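This site uses cookies to keep forms working and to count page visits. By continuing to browse you accept this use. Accept | Cookie settings

Category: Company > About us

About Kerkinine

Kerkinine is a technical translation and documentation company. We write, edit and translate operating manuals, installation guides, parts catalogs and safety data for manufacturers of pumps, valves, heating equipment and laboratory instruments. We do not take marketing copy, legal contracts or literary work. Requests of that kind are passed to other firms on request.

The company was founded by Sebastián Benítez, who trained as a mechanical engineer and spent the first part of his career in the service department of a valve manufacturer. Part of his job was answering calls from installers who had followed the manual correctly and arrived at the wrong result. In most of those cases the original text was sound and the translation was not. A torque value had been converted and rounded in the wrong direction, or one part had been given two names on facing pages. Kerkinine was set up to handle that kind of text and has stayed with it.

What we do

Our work falls under four headings.

Translation. We translate between English, Spanish, Portuguese, German and French. Every translator works into his or her native language only. Each text is assigned to a translator with a background in the field concerned, and the same translator stays with a client's product line where possible.

Source editing. Many problems in a translated manual begin in the original. We edit source texts before translation for sentence length, consistent part names, correct cross-references and the order of steps. Clients who have their source edited usually find that later versions cost less to translate, as more of the text can be reused without change.

Terminology. We build and maintain term lists for clients. A typical list covers part names, materials, tools, controls, warnings and units. Each entry holds the approved term, a definition, the source of the definition, any terms that must not be used, and the date of the last review. The list belongs to the client and is delivered with the first project.

Layout and delivery. We work in structured formats and return files in the format in which they were received. Text growth is checked page by page. German and Spanish texts generally run longer than the English, and tables, callouts and warning panels have to be adjusted by hand.

How a project runs

A project begins with a file review. We check that the files open, that the text can be extracted, that drawings carry editable labels, and that the revision number on the cover agrees with the one in the footer. Differences are reported to the client before a price is given.

The term list is settled next. For a new client we extract candidate terms from the source, remove duplicates, and send the remainder to a named contact for approval. Translation does not begin until that approval is received. This is the step most often asked to be shortened, and we do not shorten it. A part name corrected after translation has to be corrected in every place it appears, including drawings, spare parts tables and the index.

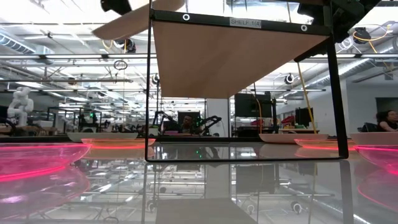 After translation, the text goes to a second person who checks it line by line against the source. The reviser has the authority to send a text back. Numbers, units, part numbers and warning levels are then checked separately by software, and each reported difference is cleared by hand. The software produces a fair number of false alarms, mainly from decimal commas and from part numbers that contain spaces. We have left the settings strict.

The last check is made on the finished pages. At this stage the reviser looks only at things that cannot be seen in the translation editor: broken lines, missing characters, labels that no longer point to the correct item, and page references that have moved.

Jobs under 1,000 words follow the same sequence. The file review and the term check are simply shorter.

Our people

Kerkinine employs 34 people, most of them translators and revisers. The remainder work in layout, terminology and project coordination. We also work with outside translators for peak periods and for subjects we do not cover in house. Outside translators complete a paid trial text, which is marked by two revisers working separately. Their first assignments are revised in full, and a written record of the corrections is sent back to them.

New staff spend their first weeks in terminology, whatever position they were hired for. They learn the filing system and the larger term lists, and they learn how to write a question to a client. A usable question names the document, the page and the phrase, gives the possible readings, and states which reading we will use if there is no reply by the deadline.

Every October we close the project desk for a review of our own working documents. The style guides are read through, outdated rules are removed, and the forms are brought into line with current practice. Deliveries already agreed are not affected.

Dullitz and Quiroga

The company works from two offices. The Dullitz office handles German and French, together with layout for all languages. The Quiroga office handles Spanish, Portuguese and English source editing. Project coordination is divided between the two, so that a client with several languages still has a single contact. The offices share one file store and one term database, and there is no separate local version of either.

The reference library is kept at Dullitz. It holds printed standards, manufacturers' catalogs and technical dictionaries, including older editions. The older editions are kept on purpose – equipment built decades ago is still in service, and its documentation has to be updated using the terms that appear on its rating plates. A scan of a page can be sent to staff at either office on the same working day.

Ivon

Ivon is our terminology database. It was built in house after we had tried several commercial products and found that none of them recorded forbidden terms in the way we needed. It currently holds the lists of over 160 clients, each stored separately. Terms are never carried from one client's list to another. Two manufacturers may use different words for the same fitting, and both are correct within their own documents.

Clients have read access to their own lists and can leave comments on individual entries. Changes are made by our terminology staff after the named contact has approved them. Earlier versions of an entry remain visible, with the name of the person who approved each change. Lists can be exported at any time, including at the end of a contract. Ivon is not sold or licensed as a separate product.

Confidentiality and file storage

Much of what we receive concerns products that have not been released. Files are stored on our own servers and are open only to the staff assigned to the project. We do not submit client text to public translation services. Finished projects are kept for 7 years unless the contract sets another period, and are then deleted. The client receives written notice before deletion.

Corrections

Errors found after delivery are corrected without charge. Reports should give the document number, the revision and the page. We reply with the corrected passage, the cause of the error where it can be established, and a list of any other documents in which the same passage was used. Corrections to a term are entered in Ivon at the same time.

Requests for a quote should be sent through the contact form, with the source files attached, the target languages listed and the intended publication date stated. If the files are too large for the form, ask for an upload link in the message field.

Page last revised: 7 July 2021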